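ホーム > コミュニティ相談室 > ロボット・自動化 > 安全とルール
新着 未解決 解決済み タグ一覧 ログイン

双腕の卓上作業、社内ルールをどこまで書くべき?(挿入作業、人が横に立つ場合あり)

投稿者:ネジ山つぶし

急ぎです。長文すみません。

小さい試作屋で、双腕のアーム2本を白い天板の作業台で使ってます。やってるのは部品をホルダーに差し込む作業。片方の腕でつかんで差して、もう片方は押さえか待機。人が横から部品を補充することもある。

で、今度取引先のランドフ(Randov)の担当が見に来ることになって、「運用ルールの文書を見せてください」と言われました。ない。いや、ないわけじゃなくて、壁に貼ったA4が1枚。内容は

・動いてるとき手を入れない
・変な音がしたら止める
・帰るとき電源切る

これだけ。前任のピーテル・モレフェ(Pieter Molefe)さんが書いたやつで、本人はもう別部署。聞いたら「それで困ったことなかった」とのこと。いや困るんですよ今。

知りたいこと。

まず、リスクアセスメントって小さい卓上アームでも要るのか。モーター出力が小さいから対象外、みたいな話を聞いたけど、それでいいのか。

あと速度。カタログの最高速度じゃなくて、人が近くにいるときの上限を自分たちで決めるもんなのか、どこかに数字があるのか。いまは調整のときだけ最高の40%にしてます。根拠は特になし。怖くない速さ、というだけ。

それから指先。うちは樹脂の指先を取り替えて使ってて、交換の記録とかつけてない。つけるべき?回数で換えるのか、見た目で換えるのか。

最後、天板。傷とか汚れとか、ルールに書くようなことなのかどうか。細かすぎるって言われそうで。

文書の雛形とかあると助かります。8月中に出さないといけないので、ほんと急ぎ。よろしくおねがいします。

投稿者:現場あがり

雛形ください系は毎回荒れるので手短に。

80W以下なら柵いらない、で止まってる人が多いけど、それは安衛法まわりの産業用ロボットの定義の話。対象から外れても事業者の安全配慮義務は消えない。だからアセスメントは小さくてもやる。紙1枚でいいからやる。

速度は自分で決めて理由を書く。以上。

「帰るとき電源切る」は残していい。いいルールだと思う。

あとピーテルさんに聞くなら「困ったことなかった」じゃなくてヒヤリの話を聞き出すこと。絶対ある。

投稿者:ディネオ・ブテレジ(Dineo Buthelezi)

うちも似た構成です。双腕、卓上、差し込み作業。レキラ(Lekila)という社内プロジェクトで、去年ルールを一から書き直しました。移動中に書いてるので誤字あったらごめんなさい。

順番に。

■リスクアセスメント
やってください。上の方の言うとおり。読むならISO 12100(考え方)と、ISO 10218の1と2(ロボット本体とシステム側)。人と同じ場所で動かすならISO/TS 15066も。ただし10218は2025年に改訂が出てて、協働の話はだいぶ本体規格のほうに入ったので、古い解説サイトだけ見て書くと版がずれます。文書には「どの版を見たか」を必ず書く。ランドフさんがどこまで見るか知らないけど、監査慣れしてる人は最初にそこを見ます。

あと、全部読んでから書こうとすると終わらない。先に作業を分けて書き出す。うちの分け方は

段取り(部品とホルダーを置く)
自動運転
つかみ直し、詰まり除去
指先交換
教示、調整
清掃

これだけ。で、それぞれ「手がどこに入るか」「そのとき腕は動けるか」。詰まり除去がいちばん危ないです。みんな止めたつもりで手を入れる。一時停止と停止は別物、と太字で書きました。一時停止は信号ひとつで再開する可能性がある。手を入れるのは非常停止か動力遮断のあとだけ。

■挟まれるところ
双腕で忘れがちなのが、腕と人じゃなくて腕と腕のあいだ。片方が待機してても、復帰動作で原点に戻るときに間を通ることがある。うちは待機姿勢を文書に絵入りで決めて、「待機側のグリッパは開、何も持たない」を開始前の確認項目にしました。持ったまま待機させておくと、電源断のときに落ちる機種があるので。

それとケーブル。手首まで外を回してる配線は、腕を大きく回したときに引っかかる。可動範囲の端まで低速で一回動かして確認、これを配線いじるたび。面倒だけどやる。

■速度
上限の数字、人と接触しうるならTS 15066に力と圧力の考え方があるので、そこから自分の機械の条件で出すのが筋です。体の部位で限界が違う。顔に当たりうる高さなら話が全然変わって、そもそも接触させない設計にする。

40%っていうのは、そのままだと弱いです。「最高速度の40%」は機種を替えたら意味が変わる。ミリ毎秒で書き直してください。教示のときの手先速度は250mm/s以下がよく使われる線。それを超えないかを測って、測った値を残す。

■指先
記録つけてください。うちは500回で点検、交換は見た目と寸法の両方で判断。一回だけ528回まで引っ張ったことがあって、たまたま忙しくて点検を飛ばしただけなんですが、あとで記録を見返して「飛ばしたことがわかる」のがよかった。記録がないと飛ばしたことすらわからない。

500が正しいわけじゃないです。材料も相手も違うので。最初は短めで始めて、減り方を見て延ばす。延ばしたら日付と名前。

3Dプリントのマウントを使ってるなら、指先よりそっちを先に見てほしい。層の間の割れ、ねじ穴まわり。積層品は割れるとき急です。点検表に別の行を作る。

■差し込み
つかんで差す工程は、斜めに入ったまま押し続けるのがまずい。力の上限を決めて、超えたら止まって開く、じゃなくて「止まって人を呼ぶ」。すぐ開くと部品が跳ねることがあったので、うちではそうしてます。それからホルダーの固定。天板に置いただけだと、押した力で動くかどうかが摩擦まかせになる。位置決めピンか治具板。

手元の作業だとこのくらいの距離感です。

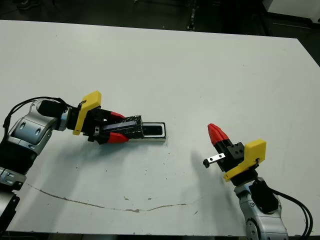

左腕が部品をホルダーに差しているところ。右のグリッパは開いて待機。

テープを巻いた部品を使うなら、テープの端がめくれてないかも開始前に見る。端が指先に貼りつくと離れなくなるので。テープの巻き直しも記録。ここは細かいと言われたけど通しました。

■天板
書いていいです。むしろ書いてください。うちは「清掃と天板確認」で一項目。白い板は汚れが見えるのが利点なんで、粒やこすれ跡は始業時に拭く。線状の跡があったら、ただの汚れか割れか触って確かめて、割れなら使うのをやめる。腕を天板に固定してる場合は特に。カメラで位置を見てるなら、跡が誤検出の元になるかもしれないのでそっちの担当にも言う。

■文書の形
長いと読まれないです。うちは現場用が2枚、裏付けが別冊。現場用に書くのは、始業点検、入っていい条件、止め方、連絡先。根拠や計算は別冊。ランドフさんには両方見せる。

始業点検はこんな順。

非常停止を押して止まるか(両腕とも)
待機姿勢になってるか
指先とマウントの割れ、ゆるみ
ケーブルの引っかかり
天板の清掃、ホルダーの固定
作業範囲に工具が残ってないか
低速で一周

非常停止は「両腕とも」が大事です。別々のコントローラだと片方しか止まらない配線になってることがある。うちはゼンディッツ(Zenditz)のリレーユニットでまとめましたが、まとめたあとの確認試験のほうが大変だった。ここは自己流でやらず電気のわかる人に頼んでください。

承認欄は作る。書いた人と認めた人が同じなのは避ける。小さい会社だと難しいけど、せめて隣の部署の人とか。

投稿者:ネジ山つぶし

ブテレジさんありがとうございます!!助かりすぎる。40%はmm/sに直します。測ったことなかった。

非常停止、いま見てきたらボタン2個あって、左右別でした……。片方押しても反対の腕は止まらない。今日は動かすのやめました。電気屋さんに電話中。

追加でひとつだけ。指先交換のとき、電源は完全に落とすべきですか。落とすと原点合わせがやり直しになって時間食うので、みんなやりたがらない。

投稿者:ディネオ・ブテレジ(Dineo Buthelezi)

落としてください、が原則。どうしてもなら、動力だけ切れて制御は生きてる状態が作れるか、コントローラの説明書で確認。できる機種なら原点は残ることが多いです。ただ「サーボオフ」の表示だけを信用しないこと。鍵をかけられる遮断器があるなら、交換する本人が鍵を持つ。

あと動力を切ったとき腕が自重で下がるかどうか。ブレーキのない軸があると下がります。先に支えを入れるか、下がりきった姿勢で交換。

投稿者:ランパーサド設備

横から失礼。弊社ランパーサド(Rampersad)でも小型アームの点検やってますが、宣伝になるので名前だけ。指先は純正じゃなくても可、ただし重さが変わったらペイロード設定を直すこと。これ忘れて接触検知が鈍ってる現場をよく見ます。逆に過敏になって止まりまくることも。指先を換えたら設定値も一緒に記録、でいいと思います。

投稿者:ネジ山つぶし

ペイロード、初期値のままでした。直します。解決済みにするのは配線が終わってからにします。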